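Gears, pegs and a very long weekend

October 16, 2021

So the sorting of the hobby cupboard has finally reached the bottom shelf, and the bottom shelf is where all the put-it-together things live. Kits, peg boards, half a marble run, a clock I bought in a fit of optimism and never got past the first page of. I've been putting it off since September and I can't pretend I did it with any dignity. I sat on the carpet for most of an afternoon with a cold tea next to me, trying bits in holes.

If you're new here, I have always loved a thing that slots into another thing. Jigsaws never did it for me (too much sky) but give me a board with an outline printed on it and a part that belongs on that outline and I'm happy until teatime. It started with a Pollden set I had when I was small, which lived at my gran's and had 60 pieces in a biscuit tin. I can still remember the noise the tin made. We only ever got to play with it when it rained, so naturally I used to sit at the window hoping for clouds.

Anyway, gears. I think gears are the best part of any set. You can have your beams and your little wheels, but a toothed disc with a peg up the middle is lovely to pick up, you've got a handle built in, and there's that moment when you lower it down and wait to feel whether it's found its place. I'm very fond of the sort with blue parts on a white board, because you can see at a glance what's still to do. 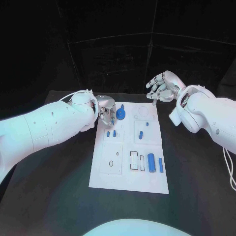 Ruth-less comments from my sister, by text, while I was writing this: printed outlines are cheating and a proper set makes you work it out from the shape alone. She has always been like this. She did the Pollden one with the instructions still folded up in the lid, and she'd like everyone to know it.

I do see her point, a bit. There's a smug sort of pleasure in working it out from nothing. But I like an outline! An outline tells you where you're headed and then leaves you to get on with it, and at the end of a long day that suits me fine. The Crabtree kits go the other way and print no guides whatsoever, and I gave up on mine twice before I finished it. There's one plate in that kit with holes so nearly the same size that I was holding pegs up to the lamp and squinting at them. My sister finished hers in an evening. Of course she did.

What I did learn from the Crabtree disaster is to keep the board clear. I used to tip everything out in the middle and then wonder why I couldn't see what I was doing. Now I have an old baking tray for the loose parts and the board stays on its own in front of me, on something dark if I can manage it. I've got a charcoal tablecloth I use for this and for nothing else. Pale boards look so much better on it, and you can spot a dropped peg if it's a bright one. (Dropped black pegs are gone for good, don't even bother.)

I also turn the board round when I get stuck. Sounds daft, but I'll stare at the same corner for ages, then swing the whole thing lengthways and there's the gap I've been missing. It's worth doing before you go accusing the manufacturer of leaving a piece out, which I have done, by email, with capital letters. Nudell were very nice about it. The piece was in my slipper.

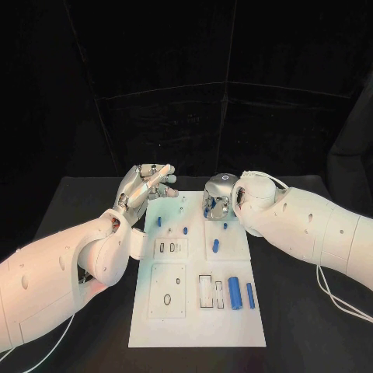 Then there's the question of what order to do it all in. I'm a big-bits-first person. I like the large round parts down early so the board starts looking like something, and then I fill in the fiddly ones while I've got the radio on. Small parts first drives me up the wall, I end up knocking them with my sleeve every time I reach across. I know people who swear by it, and they must have much narrower sleeves than me.

Back to the cupboard. I kept more than I meant to. The Ruden set is staying, even with 2 pieces missing, and so is the marble run, mostly out of guilt. The clock has gone into a bag for the charity shop with all 94 parts accounted for, and I hope whoever gets it has more patience with springs. I found 14 loose pegs that don't belong to anything I own. They're in a jam jar on the windowsill now, and I've already tried every one of them in the Ruden board, just in case. One nearly fits.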